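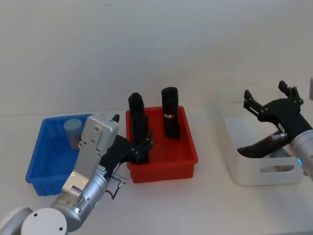
**Figure 3.** Bimanual sorting cell with three containers.

Most guidance on shared-workspace manipulation treats each arm as a separate machine with its own stop zone. That is a workable rule when the arms are bolted to different benches. It is harder to apply when both arms serve the same row of bins and their reach overlaps by design. The Illthorpe rules, which we follow in this study, start from the container and give each one an owner at any given moment. In the cell in Figure 3, the left gripper is closed on the lower part of a tall black cylinder in the red bin, so the left arm owns that bin. The right gripper is open over the white basket and owns the basket. Neither arm may enter the other's container until ownership has been released in the controller.

### 4.2 Rules for container ownership

An arm must request a container before any part of its gripper crosses the rim. The request is granted only if the container is free. A refused arm holds its position above rim height or returns to its rest pose, and it may ask again after 800 ms. We first used a shorter delay, but the log filled with repeated requests and was hard to read.

Release is where most written procedures are vague. The draft we inherited from the Urkus project said that a container is released "when the task is finished." Operators read this in different ways. Some released when the fingers opened, others when the arm had left the bin. We now define release as the point at which the whole gripper is above the rim and the commanded motion is upward or away. Opening the fingers does not release a container.

Tall items need an extra rule. An object that stands higher than the rim can be struck by an arm that is working correctly in the next container. For this reason the controller stores the height of the tallest known item in each bin, and the travel height over that bin is raised to match. If the height is unknown, the arm goes around.

### 4.3 Status lights and operator checks

Each wrist carries a ring light. We do not allow operators to rely on ring color alone as proof that an arm is safe to approach. Color meanings differ between firmware versions, and two arms in one cell can show different colors during normal work. The written procedure asks the operator to confirm the state on the console, press the hold button, and wait 5 seconds before reaching over the table.

Cables are checked at the start of each shift. A loop at the wrist should have enough slack for full rotation and should not hang below the fingertips in any pose used by the task.

### 4.4 Compliance during the trials

We reviewed 2918 container requests logged by the Cerach controller. In 10 cases an arm crossed a rim without a grant. All of these came from manual jogging, which bypassed the request step in the version we used. Jogging now goes through the same check, with a keyed override for recovery.

The height rule caused more disagreement than any other. Staff at the Bouazza site thought it slowed the cell too much when only one tall item was present, and asked for a limit based on the item's position within the bin. We have not adopted this. It would require a reliable position estimate after every contact, and our tracking does not provide one when a gripper blocks the camera's view of the item.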